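What Is a Haiku, and How Do You Write One?

Hi, poem people! Last time I wrote about rhymes, and a lot of you told me that rhyming makes your brain hurt. So today I want to talk about a kind of poem that doesn't need to rhyme at all. It's called a haiku (say it like this: HIGH-koo), and it's so short you can write one on the back of your hand. Please don't use permanent marker. I did that once and had half a poem on me for days.

Haiku come from Japan, and people have been writing them for hundreds of years. In Japanese a haiku is often written in one line, going down the page. When we write them in English we usually use three lines. The first line has five beats, the second has seven, and the last has five again. Those beats are called syllables.

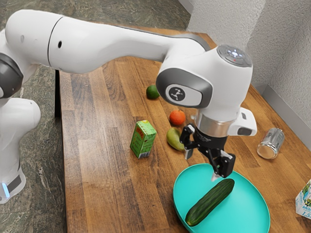 A robot arm over a striped wooden countertop.

What's a syllable? It's one chunk of sound in a word. "Cat" has one. "Rabbit" has 2 (RAB-bit). "Banana" has three. My favorite way to find them is to put your hand flat under your chin and say the word slowly. Your chin drops once for each chunk. Try it with "hippopotamus" and you'll look very silly, and you'll also get the right answer, which is five. That's a whole first line, used up by one animal!

Some words are sneaky. Is "fire" one chunk or two? People argue about it. I say one, my brother says two, and we have both written perfectly good poems.

Okay, so now you know the beats. But if you only count, you can end up with something like this:

I am on the bus
I am still here on the bus
Now I'm off the bus

It has five, seven and five, and I like it a little bit, but it needs something more. A haiku usually shows you one small moment, and it often has a clue about the time of year. The clue can be tiny. If I say "mittens," you know it's cold out. If I say "sprinkler," you're already in your swimsuit.

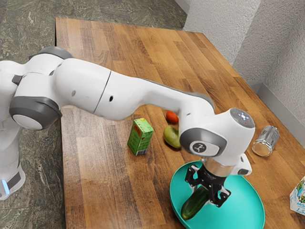

The little turn in the middle

Haiku also like to put two things next to each other and let you find out how they fit. Maybe the first part is a snowy street, and then the last line is somebody's lost glove. The poem doesn't tell you "this is sad." You look at the glove and feel it by yourself. In Japanese there's often a special word that makes a pause between the two parts. In English we can use a dash - like that one - or just start a new line.

I wrote this one on a walk in January, on the hill at Gruselden:

Snow on the mailbox
one small bird lands on the flag
and nobody's mail

My friend Hawi Habte read it and wanted to know what kind of bird. Good question! I went back and changed "one small bird" to "a sparrow," and then I had to check the beats again. "A sparrow lands on the flag" is seven, too. Phew.

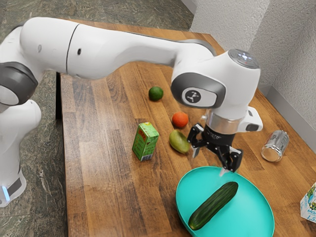
You might be wondering what you're allowed to write about. Anything you can see, hear, smell, taste or touch! Lots of old haiku are about frogs and the moon and cherry blossoms, but the poets picked those because they were right there, near them. You can pick what's near you. A squeaky swing is fine. So is soup. A shiny white robot arm reaching over a wooden table would make a great haiku, especially if you put the little blue light in the last line, where it can glow after everything else has gone quiet. I might steal that one for myself, so write fast.

Now you try. Go to a window, or sit on the steps outside. Stay there for 10 minutes and don't talk. Write down 11 things you notice, just plain words, like "wet leaf" or "truck beeping." Then circle your two favorites and see what happens when you put them next to each other. Cross out as much as you want. My notebook looks like a chicken walked through it.

Read your poem out loud when you think it's finished. If your tongue trips somewhere, that's the spot to fix.

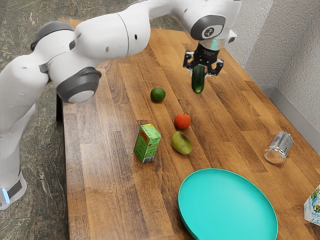

Sérgio Mendes wrote in to ask whether his haiku is wrong because the middle line came out with eight beats. It isn't wrong, Sérgio! Plenty of poets who write haiku in English use more or fewer, and Japanese counts its sounds in a different way than we do, so the numbers never match up exactly. If you can't bear to lose a word, keep it. I'd read the line both ways first, though, and he did, and he kept the word. It was "wobbly."

Next time I'm going to show you a poem shaped like a diamond. Bring a pencil with a good eraser!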